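Two-arm sorting cell: what changes on the returns bench

The Skorine cell has been on trial at Arnwood since May. It consists of two arms on a shared front rail, one at each side of a walled white table, with a black bin and a white bin toward the back. The trial covers one job only, which is putting returned bricks into bins. Kit packing, inspection and relabeling stay as they are. 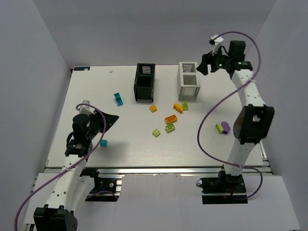
Returns and Repack, Bovthorpe site

Bricks go on the table mixed and at any angle. Both arms can be used in the same run, and the gripper is the same type on each side. Orientation matters more than color. A brick lying flat with studs up is a simple pick from above. A brick on its side or leaning on another needs a different approach angle, and most of the stops logged so far come from these. Rounded parts are the next largest group.

Operators are asked to leave the table as it is during a run. Straightening a brick by hand makes the pick easier but spoils the log entry, and the log is what the settings are adjusted from. If a brick has to be removed, press hold first and enter code 11.

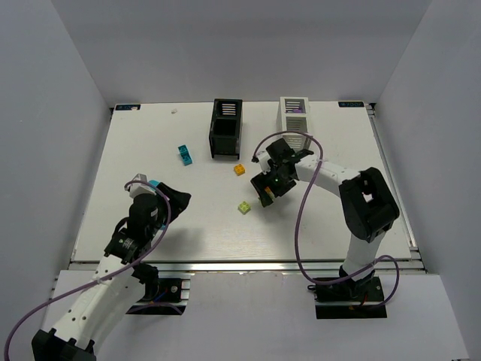
Both arms over the table, with three blocks out and the two bins behind.

The staffing change is smaller than some of you have heard. Hand sorting on the returns bench is now a full-shift job for two people. With the cell running, one of them moves to inspection and the other looks after the cell, loads the table, swaps bins and clears stops. No posts are being removed under the trial agreement. Hours and grades are unchanged, and the cell duty rotates every 5 shifts so that the same person is not left with it.

Müzeyyen Canpolat has written the duty sheet. It covers start-up, the hold and release sequence, and cable checks. The cables run in open loops from the grippers back to the bases and can drape on the table, so look at them before every start and report any that have rubbed or snagged. Training takes 30 minutes at the cell and has to be signed off before anyone works a duty alone.

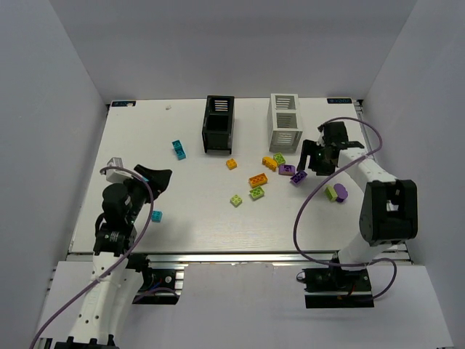

Right gripper above a purple brick near the white crate.

Several people on the late shift asked about pace. The cell is slower than a practiced sorter and is expected to remain so for the length of the trial. The comparison being made is over a whole shift, including breaks and changeovers, with a test lot of 800 bricks sorted both ways. Gert Gumede is keeping the figures and will post them on the bench board when both lots are finished. Wrist and shoulder complaints from the bench are being recorded over the same period.

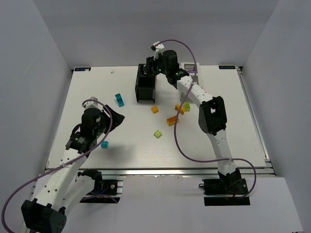
Photo: Yüksel / Returns and Repack

Open points from the last bench meeting: the hold button is hard to reach for anyone standing at the left side, and a second one has been ordered. The stop tone cannot be told apart from the packing line alarm and will be changed. Bin swaps are to be done only on hold, including when both arms look idle.

The next duty training is on Tue 7 June at the start of the early shift. Put your name on the sheet by the bench or tell Müzeyyen.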